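Gripper comparison, weekly meeting, March
Start 10:15

Present: Lalit Grewal (chair), Bhupendra Agarwal, Hemant Dixit, Fitzgerald Kowalczyk
Apologies: Shakuntala Bajpai

1. Previous minutes
Accepted. The action on spare finger pads stays open (Kowalczyk).

2. Results to date
Agarwal reported 268 grasp attempts logged on the kitchen set, with the Hokis and Uklow grippers on the same arm. Hokis failed 91 times, Uklow 58. He had not yet split the failures by object. Dixit asked that attempts aborted by the operator be kept out of the failure count. Agreed. Agarwal to rerun the tally.

3. Finger shape
Kowalczyk prefers the tapered fingers for mug handles and other narrow openings. Dixit noted that they leave little contact area on large curved walls and asked for a wider pad to be tried. Grewal was against changing pads until the present series reaches 1,000 attempts. Left as is.

4. Wrist camera
Dixit raised two points on the wrist view: reflections on polished steel, and shadows across the work surface. He wants exposure locked for the whole series. Kowalczyk would sooner try a diffuser first. Both to be tested with the pot in place. 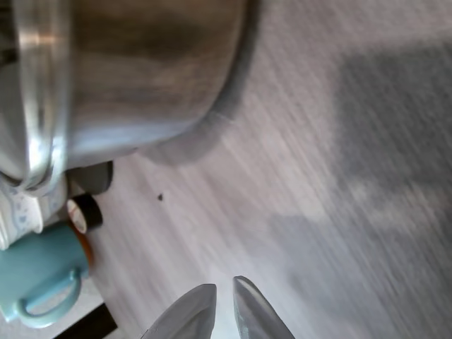

Item 4, wrist view: fingers open, steel pot at upper left, teal mug at lower left.

5. Controller
The Flornov controller dropped its connection twice when the log file was opened during a run. Bajpai had sent a note by e-mail asking for the firmware version. Not known at the meeting.

Actions
Agarwal: corrected tally, split by object
Dixit: locked exposure test
Kowalczyk: diffuser, spare pads
Grewal: firmware version to Bajpai

Closed 11:05. Next meeting in the Bisht room.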